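Adoption, explained for kids

Posted Monday, July 19, 2021 by Emiko Furukawa, Stakamness Family Centre

OK. Lots of you asked about adoption after story hour so I'm writing it all down in one go. Read it with a grown-up or on your own, whatever you like. Skip bits. Hard words get explained when we get to them.

What adoption is

Every kid is born to somebody. The people who made you are called your birth parents, or sometimes your first parents. Most kids grow up with them. Some don't. When a kid can't live with their birth parents, and that isn't going to change, another grown-up (or two) can become their parent. Forever, by law. That's adoption.

"By law" means a judge says so and it's written down. Same as any other parent after that. Same job — lunches, dentist, bedtime, being cross about muddy boots.

All sorts of people adopt. A mom and a dad. Two dads. Two moms. One person by themself. A grandma. A stepdad who's been around for years and wants it on paper. An auntie in Skollell who already had the bunk beds.

Why can't some kids live with their birth parents?

Lots of reasons, and they are grown-up reasons. A parent might be very sick. Might be very young, with no one to help. Might have trouble with alcohol or drugs that they couldn't get on top of. Might not have been able to keep a kid safe. Sometimes a parent has died.

One thing in big letters. IT IS NEVER BECAUSE OF THE KID. Not because the baby cried a lot. Not because somebody was bad at sharing. Babies cry, that's what they do. Kids aren't bad enough or annoying enough to cause an adoption, even on a really awful Tuesday.
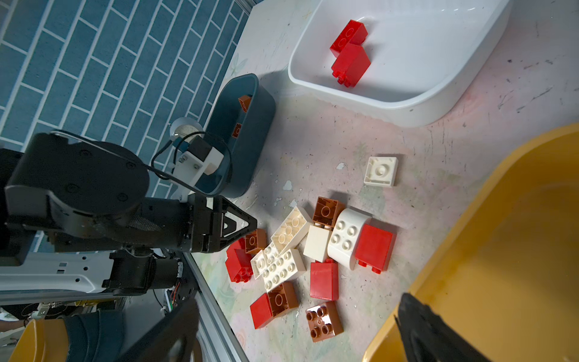 Does an adopted kid have to change their name?

The first name nearly always stays the same, and the last name often changes to match the new family. Some kids keep both last names and stick them together. If you're old enough to have an opinion, the judge will want to hear it. In many places kids over a certain age have to say yes to the adoption too, or it doesn't go ahead.

Who does what

Social worker. A person whose job is looking out for kids and families. They visit. They ask a ton of questions. You can ask them questions back, they like that.

Adoption agency. An office that helps match kids with families. Ours around here is Carkico, upstairs from the library. They had 22 families waiting last time I asked.

Judge. Sits in a courtroom and makes the final decison. Not scary, mostly. You're not in trouble. No one in an adoption court is in trouble.

Lawyer. Knows the rules, fills in the forms. So many forms.

How it goes, start to finish

First the grown-ups have to apply. They take classes. A social worker comes to their home and looks around and talks to everybody who lives there. This is called a home study. The house doesn't have to be fancy. You don't need your own swimming pool to be a parent! They want to know if it's safe and if the people in it are kind and steady.

Then waiting. Can be months. Can be years.

Then a match. That means the social workers think this kid and this family would go well together. If the kid's older, there are visits first. An afternoon at the park, then a whole day, then a sleepover. Slow is good.

Then the kid moves in. It still isn't final yet. The social worker keeps dropping by to see how it's going, which can feel a bit nosy.

Then court. Wayne Morin was nine on his court day and he's a grown-up now, so I asked him what he remembers. "The judge let me bang the hammer thing," he said. "Then we went for pancakes and my new sister put syrup on hers AND mine." The hammer thing is a gavel. Not every judge has one, sorry.

Lots of families have two things to celebrate after that, the birthday and the adoption day. Some don't do anything for the adoption day because it makes them feel wobbly. Also fine.
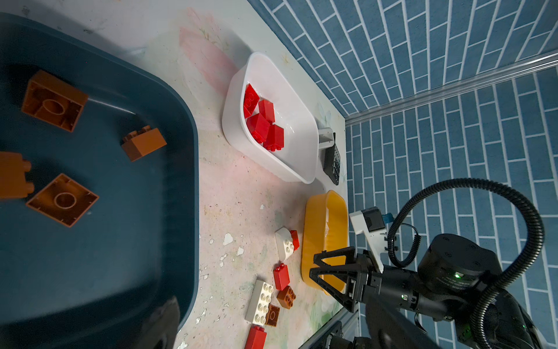 Wobbly is a good word for it so I'll stay on that a minute. Being adopted can feel like a few things at once. Happy about your family. Sad about your first one. Mad for no reason you can find. Curious. You can love your mom and still wonder what your birth mom's laugh sounds like, and you're not being mean to anybody by wondering.

Things that help some kids: drawing it, talking to a parent in the car where nobody has to look at anybody, reading to a dog. (Our centre dog Kubo is in on Thursdays. He'll sit through up to 9 picture books if they're short.)

Open and closed

Open adoption means the two families stay in touch. Letters, photos, phone calls, maybe a visit every August. A grown-up usually sets it up so everybody knows what's OK.

Closed adoption means no contact. Sometimes to keep a kid safe, sometimes because that's just how it was done back then. Ask your grandparents' age people, it was often a big secret. Some of them didn't find out till they had grey hair. Most social workers now say tell kids early and keep telling them.

And if it's closed, there may be a file. When you're grown up you can usually ask to see it. Rules are different depending where you live.

What about fostering?

Different. Foster parents look after a kid for a while. A week, a year, longer. The plan is often for the kid to go home when things are better there. Sometimes home doesn't work out and the foster parents adopt. Sometimes it's a different family.

If your freind is adopted

You don't have to do anything special. Play what you always play. A few things to not say, though:

"Who are your real parents?" They've got real parents. They make the lunches. Say birth parents if that's who you mean.

"Why didn't they want you?" Nope. Go back up to the big letters.

"You're so lucky." People mean it nicely. But something hard happened first, so it can land funny.

And if they told you something private, it stays with you. Unless somebody's not safe, then tell a grown-up straight away.

More questions? Put them in the yellow box by the front desk, no name needed. I'll do stepfamilies next.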